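Thursday, December 4, 2025

Choir again tonight and I'm still humming, so there's no point going to bed yet. We finally sang the Prieto all the way through! Sixty of us in that freezing hall in Foltilthorpe, coats on, and when the basses came in under the second verse I got goosebumps right up the back of my neck. I've been singing alto since June and I didn't know I could hold a line against that much noise.

Ailsa Imrie has moved me to the end of the row, next to the tenors, which scared me half to death for the first ten minutes. But you hear everything from there. You hear Ekow breathe before the high entry (he takes it early, so now I do too, and it works). I missed the page turn on the Latin one and sang "la" for two bars with great confidence. 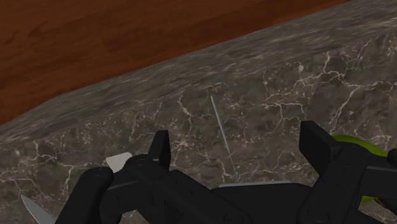
Dark gray marble, red-brown wood.

Walked home the long way past the bakery, going over the middle section out loud. A man with a dog crossed the street. Fine by me, I needed the space for the low G!

Things to fix before the concert: the dotted rhythm on page 9, my vowels (Ailsa says I sing "glory" like I'm ordering at a diner), and remembering to look up. I had my nose in the music nearly the whole night. If I do one page a day at the kitchen table I can have it all by heart in two weeks, easy.

Ekow Addo wants a few of us to sing at the Wosby lunch as well, just carols, nothing fancy. I said yes before he'd finished asking. Need to find my red scarf, and call Mom about the tickets.

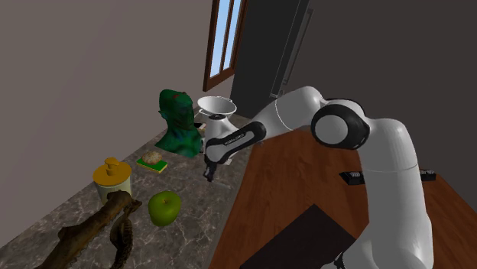

Later, 11:40

Couldn't sleep, got up and tried the Prieto from the top, very quietly, in my socks. The jump in the third verse is so much easier if I think of it as a step down from the note above. Must tell Ailsa. Tea now, then bed for real.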